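Martes 14 de abril

Jornada de puertas abiertas en Vovison. Salí de Naseldale con el bocadillo ya aplastado y llegué a tiempo de oír a Gareth Bainbridge dar la bienvenida por segunda vez, porque la primera el micrófono no quiso colaborar. Éramos más de 40, todos con la misma pegatina en la solapa y las mismas ganas de café. Tracey Rudd me puso en el grupo 4, el de la mesa de la fruta. 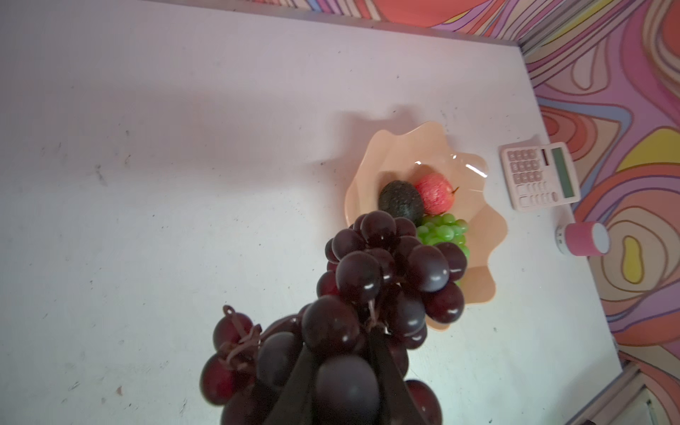 Club de Robótica de Stockdale · Cuaderno de visitas

Me había imaginado chispas y soldadura. Me tocaron uvas de plástico. Mabli Probert nos explicó que un racimo es bastante peor que una caja: cede, se abre y cada grano tira hacia donde le parece. Karim preguntó por la fuerza de agarre y recibió una respuesta larguísima de la que apunté dos palabras, las dos mal. Dean Naylor preguntó por el papel de las paredes, que a mí me recordó al salón de mi tía en sus años buenos. 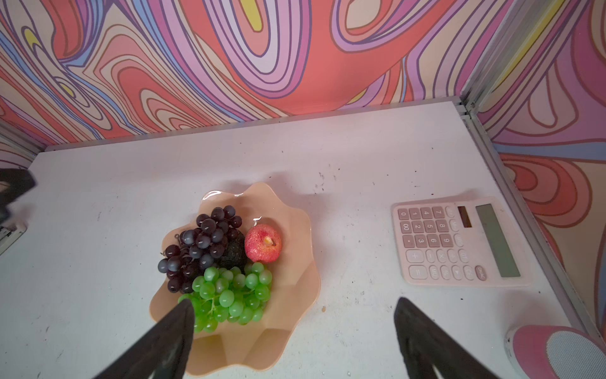 Mi problema es que en casa llevo desde noviembre con una pinza que no sabe soltar. Coge el corcho, lo sube, y ahí se queda, como quien sostiene un abrigo ajeno. Por eso me fijé tanto en lo separados que quedan los dos dedos negros, casi el ancho del frutero; la mía abre lo justo para una aceituna. También envidié la calculadora rosa, con su tecla 00, que en mis cuentas del taller sobraría siempre. Le pregunté a Mabli por la apertura y me dibujó una palanca en el dorso del programa. Creo que la entiendo. Veremos mañana.

De vuelta, el 332 pasó con retraso y Karim me contó entera la historia del Uleo, su carrito seguidor de líneas, que sigue casi todas menos la que le pintan. Cené tarde. Tengo que comprar tornillos.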